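Seventeen Years of Other People's Pants
An interview with the owner of a mending and alterations shop

She said to come at 8 in the morning, before the shop opens, because after that she can't talk. So, 8. Coffee from the place next door, her treat, very strong. The shop is called Akgül and it's one narrow room plus a back room. She has run it for seventeen years and she did not want her name in this. "Put the shop's name. People know the shop. They don't need to know me, I'm already in their closets."

I'd planned to ask about the big stuff first, fast fashion, waste, all that. She waved it off and asked what I was wearing. Old jeans. She looked at the hem and made a face.

"Who did that?"

I did that. With tape.

"The iron-on tape. Okay. It's fine for a school play."

So we started with hems. Hems are most of what pays the rent, she says, hems and zippers. Wedding season brings the dresses and everybody thinks the dresses are the business, but the dresses are slow and full of worry. "A wedding dress I touch maybe six times. The mother comes, the sister comes. Then she loses weight, or she gains a little, and we go back to the start. Pants, I pin them, they pay, they come back next week. I love pants."

She trained in a factory, not a shop. Idska, a workwear maker that closed a long while back. She sewed pockets there. Only pockets, for two years, on a line with women who had been doing pockets since before she was born.

"You'd think it's boring and yes, it was boring. But I can put in a pocket with my eyes closed now. The woman next to me could tell from the sound if my tension was off. She'd reach over and turn my dial without even looking up from her own machine. I was so angry the first time! Then I looked at the seam and she was right."

After the pockets they moved her to waistbands, and that's where she says she learned to sew for real. Elastic especially. She has a lot to say about elastic. I have four pages of notes and most of them are elastic.

The short version: almost every waistband that people throw out can be saved. The fabric is good, the seams are good, the elastic died. Heat kills it, mostly dryers. She opens a small gap in the casing at the back seam, pulls out the old piece, safety-pins the new one and feeds it through. "Twenty minutes if the casing is free. If they stitched through the elastic, four rows, like they do now on the sporty ones, then it's an hour and I swear the whole time."

Does she charge for the hour?

"I charge for forty minutes. Don't print that."

(She said later I could print that.)

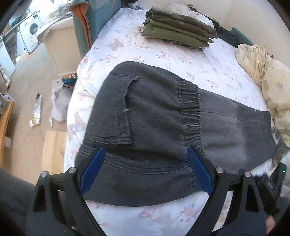
"Knees are another thing," she said. "Knees and the inside of the thigh. People are embarassed about the thigh. They put the pants on my counter folded so I can't see it, and they talk about the weather. Everybody's thighs rub. Mine too. I put a patch inside, I go back and forth with the machine in a matching thread, and you get another year."

The thread thing matters to her. There's a wall of it in back, sorted by a system I didn't follow. Grays alone take up a whole rack. She says black is the hardest color to match, which surprised me. Old black isn't black anymore. It goes green or brown or a kind of purple, depending on the dye, and if you put new black thread on it the repair jumps right out. So she keeps faded thread. On purpose, spools left in the front window to bleach. I'd wondered about those on the way in, figured it was a display.

We got on to machines. Three of them. The main one is a Skernero, secondhand, bought from a tailor who was retiring. It weighs more than she does, she says. She paid 900 for it and thought that was crazy money at the time.

"I cried in the car. My husband said, what if it breaks? I said then I'll fix it. I had no idea how to fix it. But I've fixed it now, so many times. It has one belt that slips when it's humid, so in summer I put chalk on it. Works every time. The repair man hates that."

The other two she's less attached to. A serger, and a little home machine that she takes to the house when it's busy. She doesn't like working at home, for the record. Did it for a while at the beginning, before she had the lease, with customers ringing the bell at dinner. Jackets on every door. Pins in the carpet.

At this point the phone rang and she had a whole conversation about a zipper. Then another one, same zipper I think, different family member. It was 8:40 by then.

I asked about the customers. Have they changed?

Yes, younger. That's the big change. When she opened it was older people who'd always mended and men in suits who needed the cuffs done. The suits are mostly gone. Now she gets people in their twenties with one good coat from a thrift store and they want it to last. They bring screenshots. They want the repair to show, sometimes, bright thread, a big square on the elbow.

"At Idska if your stitch showed you did it again. So the first girl who asked me for orange thread on a blue coat, I thought she was joking. I did it. I hated it. Then she put it on and, okay, it looked great on her."

Does she offer that now?

"I offer. I don't suggest."

There's also a class. It came out of a disagreement with the hardware store on Ukberg, where she used to leave a stack of business cards, and the owner said why would I send people to you, they should learn to do it themselves. So she said fine, I'll teach them. In March she ran the first one in the shop after closing. Buttons, a straight hem by hand, how to thread elastic back in when the end has slipped inside. People sat on the floor. She's doing it again and it's already full, so please don't call about it.

What do beginners get wrong?

"Too much thread. They cut it so long, like to here," and she held her arm all the way out. "Because they don't want to thread the needle twice. Then it knots, and they pull, and it breaks, and now they thread the needle five times. Elbow to fingertip. That's enough. And they don't press. You have to press it before you sew it, and again after. The iron is half the job."

She also says to buy one decent pair of scissors and hide them from your family. Hers have a ribbon on the handle, which means death to anyone who cuts paper with them.

I did finally ask my fast fashion question. She thought about it, or maybe she was just looking at the clock.

"I'm not going to yell at people for buying cheap. I bought cheap when my kids were small. They grew every ten minutes! But bring it to me when the seam goes. A seam is five dollars. I had a man bring a shirt, the shirt cost less than my repair, and he said I know, but I like it. Good. That's a good reason. I don't need a better one than that."

Anything she won't fix? Leather. Not anymore, it's murder on her hands. Also umbrellas, which people do bring in. And underwear unless it's been washed, and she shouldn't have to say it but there's a sign by the register that says it.

At 9 she turned the lock and somebody was already outside with a garment bag. I started packing up and she pointed at my jeans again.

"Leave those."

I said I had nothing else to wear.

"Then come back tomorrow. Wear something else. And bring the shoes, I can't do a hem without the shoes."

Akgül is open mornings from 9, closed for lunch, open again til 6. Cash is easier for her but she takes cards. Hems are ready in 2 days, zippers take longer.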